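Pillowcase

A pillowcase is a removable cloth cover for a bed pillow. It protects the pillow from sweat, skin oil and dust, and can be taken off for washing. In British usage it is also called a pillowslip.

Construction

Most pillowcases are made from a single length of cloth folded and sewn on two sides, leaving one end open. The open end is finished with a deep hem. In the housewife style, common in Britain and Ireland, an inner flap folds over the end of the pillow and holds it in place. The Oxford style adds a flat border on all four sides. Other types close with buttons, ties or a zipper.

Cotton, linen, silk and polyester blends are all used. Percale is a plain weave with a crisp feel, while sateen is smoother and tends to snag more easily.

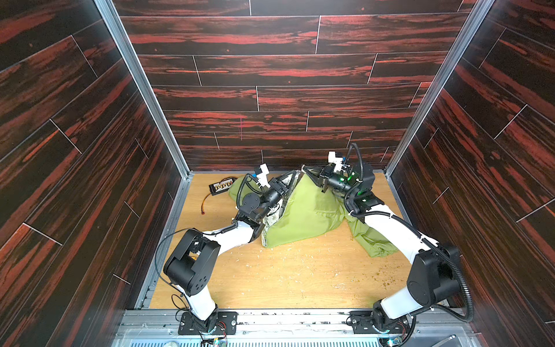
Sizes

In the United States, a standard pillowcase measures 20 by 30 inches and a king 20 by 40 inches. European square cases are usually sold by the centimeter.

Collections

The textile museum at Flellcombe holds 293 pillowcases, of which 81 carry embroidered initials. The catalog was compiled by Vesela Kelmendi and later revised by Biljana Babić, who added notes on hem stitching.

See also

Bolster
Duvet cover
Pillow sham
Thread count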